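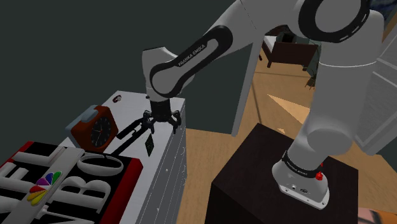
The darkest browns are a nuisance to anybody who has to write them down, and we came to them, as most people do, by way of furniture. A chest that the seller calls black comes home in the van and is brown by the kitchen window the next morning; a table sold as dark walnut looks like coal under the lamp. Part of the difficulty is that a piece of furniture is never one colour to the eye, however evenly it has been finished, as each of its sides gets its own share of the light. The dark pedestal in Figure 1 will serve as well as any sideboard: it is a brown that is nearly black, and its flat top has caught slightly more light than the front, which lies in shadow. Asked for one word for a thing like that, a person must first decide which side to believe, and our interest in this section is in how people make that choice, and in the words they reach for once they have made it.

3.1 The two towns and the people who helped us

We worked in Flosilau and in Platberg, which lie on the same river and have been buying one another's cupboards for as long as there have been boats to carry them. Flosilau had the sawmills and Platberg had the shops, and although the mills have gone, the habits of speech that grew up around them have stayed on in a way that we found rather touching. Older people in Flosilau still name a dark finish after the wood underneath it, even when they know very well that the wood is pine and has been stained. In Platberg they are more likely to name it after the tin.

In all, 116 people took part. We found them through the furniture market in Platberg, through an evening class in upholstery, and through the kindness of Adeyemi, the second-hand furniture firm whose showroom stands behind the Flosilau bus station and whose staff let us sit at a very fine oak table for most of November. We had hoped for a more even spread of ages than we got. The young people of both towns were friendly but busy, and a good many of those who stayed to the end were retired, had time for a cup of tea, and wished to tell us about a wardrobe. We wrote down the wardrobes as well. They don't enter into the counts, but they taught us a great deal about what the words were doing.

3.2 The boards

Each person was shown 2 boards of the same beech, cut from one plank and stained with Vova, a spirit stain sold in both towns under the shade name "dark". The first board had a single coat and the second had several, rubbed back between coats until it was very close to black. Satish Bhatia prepared them both, and we are grateful to him for his patience, for a spirit stain goes on unevenly at the ends of a board and he threw away more beech than any of us likes to think of.

The boards were shown first lying flat beneath a window and then standing upright with their backs to it. We said nothing about their being the same boards the second time. Most people noticed, naturally, and we made no secret of it when they asked. In each position the person was invited to say what colour the board was, in whatever words came to mind, and then what they would call it if they were selling it. The second question was added after the first few afternoons at Adeyemi, when it became plain that people were carrying two vocabularies about with them and changing from one to the other without warning.

3.3 What people said

Of those who took part, 89 gave the darker board a different name once it had been stood up. The change nearly always ran the same way, from a brown word to a black one, and it was often made quite cheerfully, with the first answer still hanging in the air. "Oh, well, it's black now," said a woman in Platberg who had called it chocolate only a moment before, and when we asked whether the board had changed she looked at us with some pity and said that of course it hadn't.

We think her answer deserves to be taken seriously. It is usual in work on colour names to treat the name as a report on the surface, as though the speaker were trying to see past the light and tell us what was really there. Many of our speakers did try to do this. They tilted their heads, they came round to the other side of the table, and one gentleman asked permission to carry the board out to the car park. But others seemed to be reporting on the board as it stood, light and all, and were no more troubled by giving two names than they would have been by saying that a room was dim in the morning and bright after lunch.

The lighter board caused far less disagreement. It was brown to almost everybody in either position, with "tea" and "conker" as the favourites in Flosilau and a scattering of wood names besides. Platberg speakers were fond of "dark", said on its own as if it were the name of a colour, and we take this to come straight from the label on the stain. A shade name that has been on the shelf of the same ironmonger's for a couple of generations will sooner or later get into the language, and it is pleasant to have caught this one at it.

3.4 Selling words

The names given for selling were another matter. Here the light hardly came into it. A person who had called the darker board brown lying flat and black standing up would settle on one word for the price ticket and stay with it, and the word was very often neither of the two. "Ebony" appeared, and "espresso", and "antique", which is scarcely a colour at all but was offered by people of every age and defended with some warmth. Several former mill workers in Flosilau refused the question altogether, on the grounds that one ought to say what wood it was and leave the customer to look at it.

It may be that a selling word is chosen to survive the journey home. The dealer knows that the chest will be seen beside one window in the shop and beside another in the house, and a name such as "antique" can't be contradicted by either of them. We offer this as a suggestion and no more. It was put to us by the manager at Adeyemi, who has listened to a great many complaints about chests that turned out to be brown, and who now writes "very dark" on the ticket and invites people to pull the piece out from the wall before they pay for it.

3.5 Some weaknesses

We ought to own up to several things. The window in the Flosilau showroom faces the yard and the one in Platberg faces the street, so that the light was never quite the same in the two towns, and on wet afternoons it was poor in both. We kept no measurements of it. We also can't rule out that the order of the positions mattered — everybody saw the boards flat first — and a later study would do well to turn this about for half of those taking part. Finally, the darker board picked up a scratch along one edge towards the end of the month, and a pale line of beech showed through. Two or three people mentioned it. One of them said that it settled the matter, as anything with that under it had to be brown, and we have let her answer stand with the rest.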